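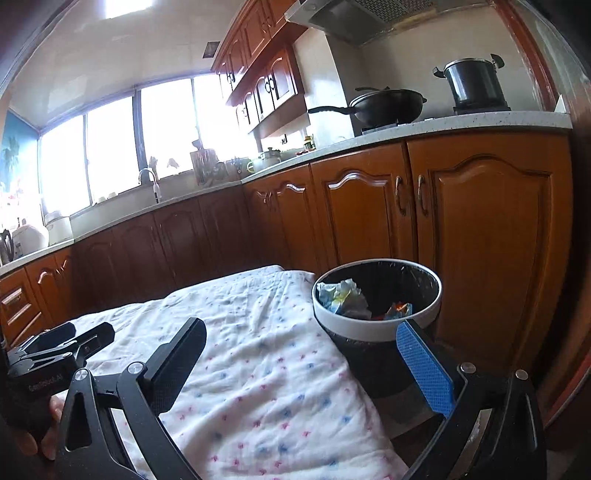 View from the gripper camera, jaws open, over the cloth.

Forum: Hand-held grippers and data rigs
Topic: Blue pad vs. black pad on thin cloth, plus a camera question

fourthjoint
Original poster
I have been comparing fingertip pads on the hand-held gripper and would like a second opinion before I order a full set. In the picture at the top I have the blue grid pad on the right finger and the fine-texture black one on the left. I know mixed pads are not how most people run it.

The task is picking up one edge of a cotton cloth, lifting it and folding it over. Same cloth each time, on a flat surface, wrinkles left as they fall. I logged 79 grasps with black on both sides and 79 with blue on both sides, then started on the mixed setup.

Black/black dropped the edge 16 times. Blue/blue dropped it 3 times, but it picked up two layers a lot more often, and letting go was worse. The cloth stays on the grid for a moment after the jaws open and the fold lands crooked.

Mixed feels like the best of the lot so far but I only have a short run of it. Is anyone else doing this, and does it cause trouble later in training?

dmarsh_tools
I would not mix them. Your policy sees one blue finger and one black finger in every image. If you ever swap a pad or mount the robot side the other way around, you have a visual change and a friction change together and you won't know which one hurt you.

Use blue on both and fix the release by opening wider and backing off straight up.

Kettering_R
Disagree with the above. Two different colors are useful to me. When the wrist is rolled over I can tell left from right at a glance while reviewing clips, and I have caught mirrored footage that way twice. As long as the robot end has the same pads on the same sides it is fine.

The friction point is fair. I just don't think it matters much for cloth. It matters for anything rigid, where the object pivots on the grippy side.

fourthjoint
Original poster
The robot end would match. I have the same linkage fingers for the arm, so it is only pads I need to buy.

Opening wider helps a little. The jaws are already wide open in the picture, so I have no more travel than that.

cogilvie
Catherine Ogilvie here, I do the gripper testing at Jorkier. We ran 474 cloth grasps on three pad types in February, on the arm, with a Tasix controller. Mixed pads came out between the two matched pairs on drops and very close to the smooth pair on release. So your short run sounds right to me.

Two things to check. First, pad angle. If one pad leans in more than the other, the tips meet before the faces do and you are pinching with a line. Close it on a strip of paper and pull. If the paper swings to one side, the pads are not parallel. Second, wipe the grid pad. Lint fills it quickly and your drop rate creeps up over a session. We wiped every 20 grasps.

dmarsh_tools
What was the object set besides cloth? A cloth-only result doesn't tell him what to leave on the tool.

cogilvie
Cloth only in that test. We did a separate one with cups and pan lids and matched pads won it clearly. If the plan is one set of pads for everything in a kitchen, I would go matched too. If it is folding only, mixed is fine.

fourthjoint
Original poster
Folding first, then dishes. That probably means matched for the second half and I accept the swap.

I'll do the paper test tonight.

Camera question, since it is the same rig. I am using the wide lens. It gives me the fingers, the cloth and most of the room behind it, up to the ceiling when I tilt. The windows go to plain white. Does that bother anyone, or do I lock exposure on the cloth and forget about it?

Kettering_R
Lock it. Auto exposure is worse because the cloth changes brightness every time you turn toward the glass, and a white cloth is the hardest case already. I would take blown windows over that.

bluntnose
I went the other way and close the blinds. Tracking on my unit lost its place when a big part of the view was washed out. It could be my unit. I had 216 clips and threw away 31 of them for tracking alone. After the blinds I threw away 4 from a batch the same size.

Kettering_R
Which lens, and was exposure locked for those?

bluntnose
Stock lens, auto exposure. So yes, it might be your fix and not the blinds. I didn't test them separately.

dmarsh_tools
If you use a narrower lens you lose the windows and most of the clutter. You also lose one fingertip when the jaws are open, depending on the mount. I tried the Fourie lens for a while and went back for that reason.

fourthjoint
Original poster
I want both tips in view, so wide stays.

Paper test result: it swung left. The black pad was sitting a few degrees off. I loosened it and reset it, and now the strip pulls straight. I have to redo the black/black numbers, and the mixed ones as well.

cogilvie
That would account for some of your 16 drops. Post the new count when you have it. Keep the old log too, it is handy to know what a bad angle costs.

dmarsh_tools
I still say blue on both. Where are you buying the pads? The Stostport shop had the grid ones in stock last I looked, sold in pairs only.

fourthjoint
Original poster
Pairs only is fine, I will end up with spares of each. Rerunning all three setups with locked exposure, blinds open for the first half and closed for the second.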